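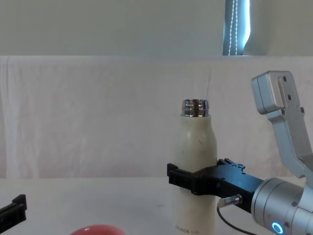

Work on the two-arm table build at the Rirkent workshop has resumed after a pause of 14 weeks. The present entry records the condition of the right arm and the matters still open.

The parallel gripper has been refitted with its original jaw pads. The softer pair obtained from Saxena marked too easily and has been put back in the parts drawer. Closing force is now set in software, and the limit is kept deliberately low - an insulated bottle should be held firmly without denting.

The gripper cable remains a concern. It hangs beneath the jaws and bends sharply whenever the wrist turns inwards. A longer lead, 158 mm between clips, is on order from Trumari.

The left arm has had no attention beyond the tightening of 2 bracket screws. Its calibration will follow once the new lead has been fitted. Members wishing to use the table before August are asked to leave the white cloth in place.

2022-05-12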